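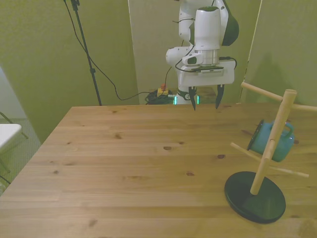
How often should you oil a wooden table?

Twice a year for one that gets used every day, more if it looks thirsty. Drip a bit of water on it. If it beads up, leave it alone. If it soaks in and leaves a dark patch, time for oil.

Light woods show everything. Tea, biro, the ring off a plant pot. I do ours in October before the heating goes on and again in spring when I can have the windows open. The smell goes quicker that way.

What you need

Old cotton T-shirts, cut up. Not towelling, it sheds.
Fine sandpaper, and a block to wrap it round.
Washing up liquid, one squirt in a bowl of warm water.
Oil. I use the Hernel one in the flat tin, have also used Clodum which is fine but yellower. Don't use cooking oil, it goes sticky and then it smells.

Doing it

Wash the top, wring the cloth right out first. Dry it with another one. Then leave it overnight, damp wood won't take oil properly and you'll get cloudy bits.

Sand lightly, along the grain. Only along. Across leaves scratches you won't see untill the oil is on, and then you'll see nothing else. Wipe off the dust. Wipe it again.

Oil on thin. Thinner than you think. Wait 25 minutes, then rub off whatever is still sitting on top — really rub, shiny patches dry tacky and you'll be picking fluff out of them for weeks. Second coat next day if it still looks dull. Don't forget the edges. The underside could do with a coat now and then too, helps stop the top from cupping.

Keep everyone off it for 4 hours at the very least, and no hot plates for a couple of days.

IMPORTANT — the rags. Oily rags can heat up and catch fire on thier own if you scrunch them in a bin. Lay them flat outside to dry, or soak them in water and put them in a lidded metal tin. Please don't skip this one.

Marks

White rings: usually just in the finish. Warm dry cloth, rub, be patient. A dab of oil after.
Black rings: water has got in deeper. Sand, and hope. Some never shift, ours has one by the window end and I put the fruit bowl on it.
Biro: damp cloth straight away. Later than that, sandpaper.
Dents: damp cloth over the dent, iron on medium, a few seconds at a time. Bare or oiled wood only, don't try it on varnish or veneer.
Candle wax: let it go hard, lift with an old plastic card.

If yours is varnished none of the oil stuff applies, it'll only sit on top. Wipe it and leave it be.

The hardware shop in Bidley does the small tins of Hernel, bottom shelf by the paintbrushes. Small is plenty, it goes off once opened.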